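Papers > Manipulation > Comparing two controllers in simulated living rooms > Section 4

We use cookies to remember your reading settings. Accept / Manage

4. Controller comparison

4.1 What we ran

By the time we got to this part of the project we already had two controllers we liked, and we couldn't agree on which one to keep. Genel is the older of the two, a plain Cartesian impedance controller I wrote in a hurry and then kept patching. Fidix plans in joint space, re-plans whenever the target pose drifts, and is a lot fussier to set up (I lost most of November to its config files). Both drive the same simulated Franka arm with the stock parallel-jaw gripper, so at least the hardware side of the argument was settled.

We built 19 rooms in our Kirix scene generator and filled them with furniture in colors I'd never allow in my own house. Each room has a fixed pedestal for the arm, a target container, a small object to put in it, and one or more distractors dropped in wherever the generator felt like it. Across all the rooms we logged 2236 trials, split evenly between the controllers. Every trial got up to 900 control steps before we called it a timeout.

4.2 Placing on soft furniture

Tables were dull. Both controllers did well on them and I won't spend a page on it. Sofas were where things got interesting! A container on an armrest sits at an awkward height for our pedestal, and the arm has to come over the top in a big arc with the wrist turned down. Genel likes to take that arc too low. It tracks a straight line in task space, and with a bulky backrest next to the target, the straight line is often a bad idea. Fidix swings wider and takes longer, but it clipped the furniture far less often in our runs.

The other headache was the tilt of the object. We don't re-grasp, so whatever angle the block has in the fingers is the angle it arrives with. With a thin block that means one end goes into the bowl first (Figure 2), and a controller that keeps pushing down at that point will happily lever the bowl sideways. I ended up adding a force cutoff to Genel just for this. Fidix had one already, set by default to something sensible, and I'm still a little annoyed about that.

Long distractors hurt both controllers more than I expected. A pole or a broom close behind the container leaves very little room for the hand, and our collision margin was tuned on boxes and cans. We left the margin alone so the numbers would stay comparable with Section 3, but I'd shrink it if I were starting over.

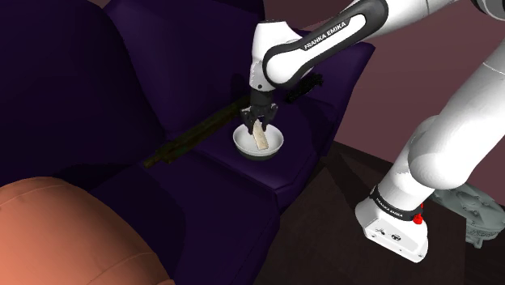
Figure 2. Placing a thin block into a bowl on a sofa armrest, with a long distractor behind the target.

4.3 Switching cameras

All of the above used ground-truth poses. We then repeated the sofa rooms with the Dantas pose estimator reading from a wrist camera, and later from a fixed one. The wrist view was great during the approach and pretty useless for the last stretch, when the fingers and the block hid most of the container. The fixed view was the reverse, and I'd want both before trying any of this on a real arm.

Contact the authors | © May 2018 | Back to top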